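**Lasent two-finger grip kit: product page and service notice**

Updated 20 July 2023

The Lasent kit fits parallel grippers used for light handling: plates, lids, shallow trays. It ships with 2 fingers, a mounting plate and a hex key. Replacement fingers are sold separately under part no. 213.

**Known fault: grip lost on power cut**

In June we confirmed that kits with the early Kinoshita spring can relax when the emergency stop is pressed. A held item may drop. Kits with a serial number ending in K are affected. Stop using them for anything breakable until the spring has been changed.

Racking a plate is the job most often named in fault reports.
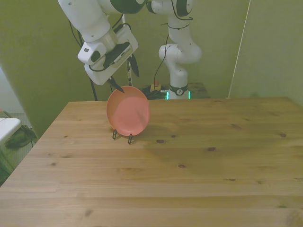 Pink plate, wire-type stand, wooden table.
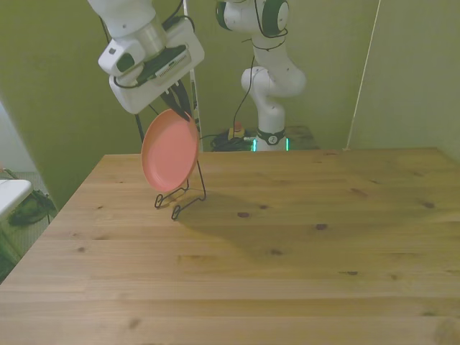
Mandthorpe wrote to say that their first replacement spring cured the drop but left the fingers slow to open, and asked whether the grip force setting should be lowered as well. It should. Set it to 30 per cent after fitting, then run 100 open-and-close cycles with no load before returning the arm to work.

**Getting the part**

Springs are free of charge through Dromano, our service centre. Quote the serial number on the mounting plate. Keep hands clear of the fingers during the stop test.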